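Projects > Pludasley > Table sets > README

Pludasley Table Sets: README

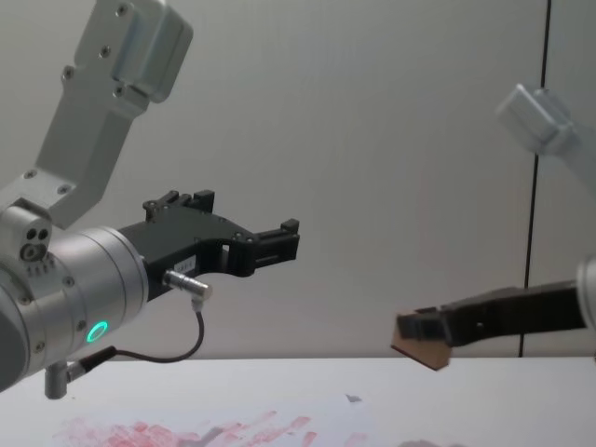
April – Pludasley maintainers

Pludasley is a collection of small household layouts set out on a white tabletop against a plain gray wall. Each layout comes with a text card that says which objects belong to it, where they start and where they should end up. The collection has 440 layouts built from 17 kinds of object. This file covers what is in the folders, how the layouts were written, and the known problems.

We use cookies to remember your display settings. Accept / Manage choices

What is in the folders

cards/ has one plain text card per layout. The file name is the layout number, padded with zeros.

objects/ has one page per kind of object, with measurements in millimeters and notes on replacements.

room/ has the notes on the table, the wall and the lights.

changes.txt lists every edit to a card after it was first saved. Read it before you compare results from an old copy with a new one.

The objects

Everything in the list came from the kitchen and laundry aisles of one shop, Iladau, or out of our own cupboards. There are cups, bowls, small plates, spoons, jar lids, dish cloths, sponges, clothespins and so on. The full list is in objects/index.txt. Most kinds have several copies. The jar lids don't all match, and the cards don't ask for a particular one unless the size matters.

Cloths were washed before they were measured. They shrank a little, so the sizes on the store label are no use. If you replace a cloth, wash it once and write the new size on its page.

Nothing in the set is sharp and nothing is made of glass. There used to be a glass jar on the list. Its lid stayed in and its page was removed.

How a card is written

A card has four parts: title, objects, start, end. The title is a short phrase such as "stack the bowls" or "fold the cloth in half". Start and end use the same words for position – near, far, left, right, middle – and all of them are from the point of view of a person standing at the front edge of the table. "Near" means the third of the tabletop closest to that edge.

We tried giving exact distances for every object and gave it up. The cards took too long to write and people were slow to set up from them. Distances now appear only when two things have to be a set space apart.

If a card says "beside" with no side named, either side is fine. If it says "in a row", the row runs left to right.

The table and the wall

Two tabletops were used over the life of the collection, both white. The second is a little deeper, and layouts that use the far third were checked again after the change. The measurements for each are in room/tables.txt.

The wall behind is gray and has been kept bare. Please do the same if you are copying the setup, or note what you hung on it. Pale objects are harder to pick out against the tabletop, mainly the small plates and one of the sponges. We left them in, as most kitchens have white plates.

Wipe the table between layouts that use the sponges. Plain water is enough. The cleaner we had at first left streaks.

Splits

The cards are sorted into the Pruter list and the Onyeka list. Pruter has the layouts with one kind of object. Onyeka has the mixed ones, and it is the longer list. The two lists share objects but no cards. Pick one and say which one you used.

Known problems

- Some early cards say "saucer" where the object page says "small plate". They are the same thing.
- Folding cards don't say which way up the cloth should be at the end.
- Clothespins roll if they are set down on the edge. Lay them flat.
- The bowl page gives the outside width only. Inside width is still to be measured.
- A few end positions can be reached in more than one way, and the card describes just one of them. Treat the others as correct.

Changes and fixes

Send corrections with the layout number in the subject line. For a new object, include its size, its color and how many copies you have. Cards are updated in place and the old wording is kept in changes.txt.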